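Why Does a Ball Bounce?

Children in the town of Dralthorpe sent us this question in September, and we liked it very much. A ball looks like a simple thing, but there is a lot of science inside it.

First, think about what is in the ball. Many balls are full of air. Air is made of very tiny pieces, too small for your eyes, and they fly around all the time and hit the inside wall of the ball. When you pump more air in, there are more pieces hitting the wall, and the ball feels hard. We call this pressure.

Now let the ball fall. The Earth pulls it down, and it goes faster and faster. When it meets the floor, the bottom of the ball becomes flat for a very short moment. The air inside is squeezed. Squeezed air wants its space back, so it pushes the wall out again, and the ball jumps up from the floor.
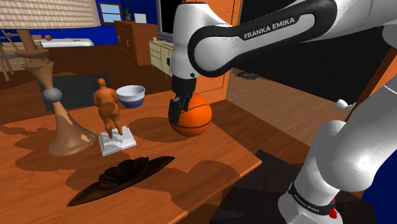

Why does the ball not come back to my hand when I drop it?
Each time the ball hits the floor, it loses a part of its energy. Some of this energy becomes the sound that you hear, and some becomes a little heat in the ball and in the floor. What is left is too small to lift the ball as high as before.

The floor is also important. On stone, a ball jumps well. On thick carpet or sand it jumps badly, for the soft floor takes the energy and does not give it back.

Try it at home

You need a ball, a wall and a long strip of paper. Fix the paper on the wall and make a mark at 2 meters. Ask an adult to drop the ball from the mark, and look how high it comes. Draw a line there. Do the same with the ball after 20 minutes in the refrigerator. Cold air pushes less, so the second line should be lower.

At the school in Tradinbridge the children tried it on grass too. Which floor will you try?

Page last changed: 12 April 2020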